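Participants wanted: home tap water taste and habits study

Cisano Research is looking for adults in and near Prindale to take part in a study of how people drink water at home. We want to know when people drink from the tap, when they buy bottled water instead, and whether a plain change in routine makes a difference to how much they drink in a day.

You do not need any special knowledge. You do need a working kitchen tap, a refrigerator, and a few minutes each morning and evening to fill in a short diary.
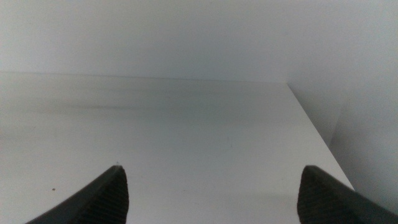 PRINDALE, September - Sign-up is now open for the fall group. We have room for 244 people, and places are given in the order that completed forms come in. If the group is full when your form arrives, we will put you on the list for spring unless you tell us not to.

What you will do

The study runs for 4 weeks. During the first week you drink whatever you normally drink and write it down. At the start of the second week you will be told which of 2 routines to follow. One group keeps a pitcher of tap water in the refrigerator and pours from it. The other group drinks straight from the tap and lets the water run until it is cold. Both groups keep the diary going until the last day.

You may still drink coffee, tea, juice, milk or anything else you like. Please write those down too. The diary has a separate column for them, and there is a space at the bottom for days that were out of the ordinary, such as travel, illness or very hot weather.

There is one visit in person, at our test kitchen in the Segura Building. It takes place on a Saturday and includes a taste session. Samples are served plain, at room temperature, in small portions.
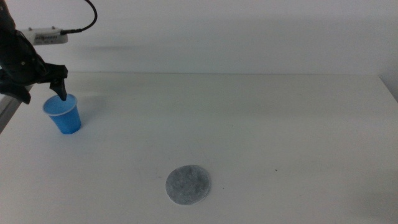 Please do not smoke, chew gum or eat anything strongly flavored in the hour before you come. Perfume and scented hand lotion are also a problem, both for you and for the person at the next table. Plain crackers are provided between samples. You will mark each one on a scale from weak to strong and then say which you would choose to drink at home. Spitting is allowed and sinks are close by.

Who can take part

You can apply if you are 18 or older, live at an address served by the Prindale water system, and expect to be at home for most of the study. Renters and owners are both welcome. Only one person per household can join - two diaries from the same kitchen are hard to compare.

We cannot accept people who have been told by a doctor to limit their fluids, people who use a private well, or people who work for a water utility or a bottled water company. If you have had a cold in the past week, you can still keep the diary, but we will move your taste session to a later date.

Will I have to stop using my water filter?

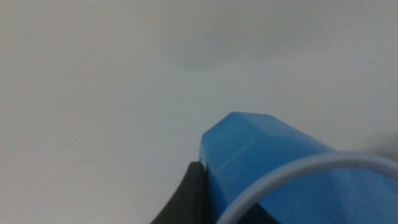 Do I need to buy a pitcher or anything else for the study?

We supply the pitcher, the diary and a measuring cup, and you can keep all of them when the study is over.

Filters

Pitcher filters and faucet filters have to be set aside for the full study. Filters built into a refrigerator door are fine as long as you do not drink from that dispenser. Whole-house softeners can stay on, but please note the type on your form.

Payment

Payment is by gift card, mailed after we receive your diary. People who leave early are paid for the weeks they finished. Parking behind the Segura Building is free during the taste session, and the Clavow Street bus stops at the front door.

How to apply

Pick up a form at the front desk of the Segura Building or ask for one by mail. Fill in both sides and sign the consent page. We will write to you with your place in the group and the time of your visit. Your answers are stored under a number, and your name and address are kept in a separate file.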